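Small thread about cleaning up rice, because I have now done it wrong enough times to have opinions.

Most of our dinners end with rice on the table. You can't see how much there is until the light comes in low from the side.

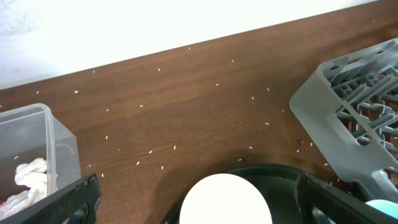
White grains on brown wood. A folded cloth in a tub stays folded for one day at my place.

I used to start with a damp cloth. Bad plan. The rice smears, then dries in the wood grain, and you're at it with a fingernail at 8 in the morning.

Now the dishes go first. I collect them on the round tray so I only make one trip. The rack is a gray plastic one from Skurosa and it lives on the table – the counter by the sink is too narrow. 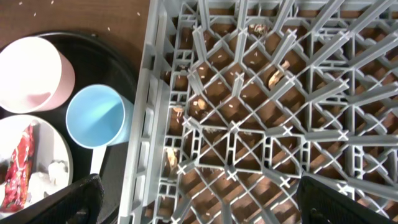 Then I lift everything off and brush toward one edge with a dry hand brush. Mine is a Drorier, nothing special. A stiff piece of card does the same job.

The worst part is under the rack. Rice and crumbs get in below the grid and you can brush all around it without moving a thing. 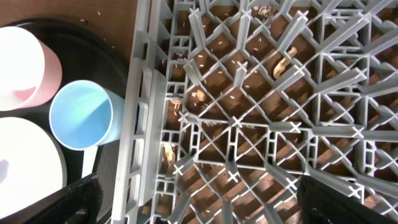

Do you have to empty the rack to clean under it?

Only if it's full. With a few things in it I slide the whole rack over, brush, and slide it back.

For loading: bowls on their side, cups upside down, plates on edge between the prongs. Leave some gaps so air gets through.

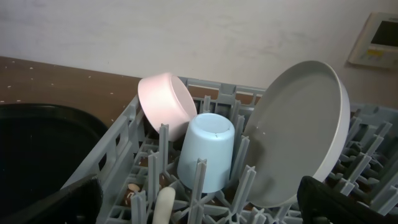 Elmarie Modise replied that she lets the rice dry overnight and sweeps it up before breakfast, and that it comes off the wood much easier that way.

Might try that in October when the in-laws come. They eat a lot of rice.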